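Treledel Table Lamp, four months in

I bought this lamp in July, after my old one finally gave up its switch, and I have been meaning to write it up ever since. I love it! I have recommended it to so many people at work that Dalibor Bartoš now calls me the lamp lady.

First, the light itself. I do a lot of reading in the evening, plus hand sewing when my eyes are up to it, and the Treledel gives a wide, even pool that doesn't leave my own hand's shadow sitting right on the stitch I'm trying to make. There are three warmth settings. The coolest one is a bit hospital for me, but it is wonderful for telling navy thread from black. The middle one is where I leave it nearly all the time, and the warm one is lovely late at night with a paperback.

The dimmer is a ring at the base of the neck that you turn with two fingers. It moves smoothly and goes very, very low, low enough that I've used it as a night light when my niece stayed over. It also remembers where you left it when you switch off at the ring (my Linero never did this and came on at full blast every single time).

Setup took me ten minutes, most of it spent getting the plastic film off the base. The arm goes into the base with one big screw and they give you the key for it. The instructions are all drawings, and the fourth one is upside down in my copy, so if the arm seems to be going in backwards, turn the page around and try again.

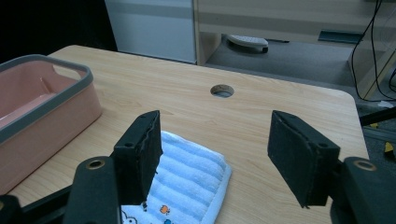 The cord is the one thing I would change. It is 90 inches long, which sounds generous, but it comes out of the front corner of the base, so a good bit gets used up just going around to the back. It's also stiff when new. Mine held its folds from the box for a couple of weeks and then relaxed. The plug is a chunky one and covers the second outlet on my power strip, so I moved it to the end.

I should say something about the arm, as that was the part I worried about. My last two lamps both ended up with a slow droop, where you set the head just so and by the second chapter it's resting on your book. I move this one every day, sometimes right over to the other side when I'm cutting fabric, and it stays put. There is a little wobble if you bump the table — it settles in a second or two and I've stopped noticing.

Rosaire Lévesque, who sews far more seriously than I do, has the Jaber with the magnifier and wouldn't trade. I borrowed it for a weekend and the lens really is excellent, but the head is heavy and it gets warm near your forehead. For plain good light I was happy to get mine back out.

Heat, by the way, is no problem on the Treledel. After a whole evening the head is barely warm to the touch. No hum either, even on the lowest setting.

I paid 40 dollars on sale and would have paid full price. It comes in white, gray and a mossy green. I got the green and I'm now eyeing a second one for the bedroom, if the stores still have that color after the holidays.

Posted Nov 14, 2021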